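Bench tips from our sorting club

I help run the after-school robotics club at Fledmont, and every August somebody asks me to write down the stuff we keep telling the new kids. So, these are mostly workshop tips, and a few of them work just as well on a kitchen counter or a craft table.

Our project this term is a block sorter. Blocks come down a little belt, an arm picks them up, and they go in the bin that matches. Sounds easy! It took us ages.

Tape rolls: stack them. A stack of tape rolls has a nice deep hole down the middle, and it'll hold a small bottle that would otherwise get knocked over every time someone leans across. I do the same thing at home with the vinegar.

Stick your bins together. We used to have two loose ones and they drifted apart all afternoon (Wenjie Dong swore he wasn't bumping the table, and he was bumping the table). Once they were joined side by side we only had one thing to line up. Double-sided tape is plenty for light plastic, but wipe both sides with rubbing alcohol first and let them dry.
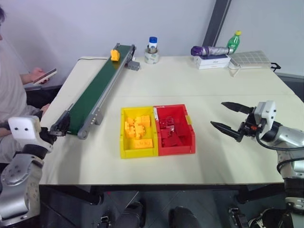 Anyway, color. If your bin is the same color as what goes in it, people can tell where things belong without reading a label, and that's great for little kids putting toys away. The catch is that dark red blocks in a red bin are hard to see, for a camera and for me. Urmila Semwal wanted a sheet of white paper in the bottom and we're still arguing over it. For a button box or a screw drawer I'd go with the paper.

Cables! Run them along the back edge of the table whenever you can. On an arm, leave a loop at the wrist and move every joint as far as it goes before you tie anything down. Boyang Deng zip-tied ours too snug last year and we spent a whole session snipping them off. Hook-and-loop strips are easier to undo, and I buy a bag of 100 and cut them in half.

Belts get dusty and then things slip. A damp cloth with a drop of dish soap, power off, and turn the belt by hand as you go. Please don't spray anything near the motor.

Start slow. We run at the lowest speed until we get 26 good picks in a row, then bump it up a notch. That number was Brijesh's idea and I've never asked him why. Our best run at the Skunar meet was 73 blocks, and then a long one went in crooked and jammed against its neighbor, so now we empty the bins sooner than we think we need to.

Last one: keep a notebook by the bench, a paper one. Write down what you changed before you try it. Ours is on page 42 and half of it is Margaux's handwriting, which I'm slowly learning to read.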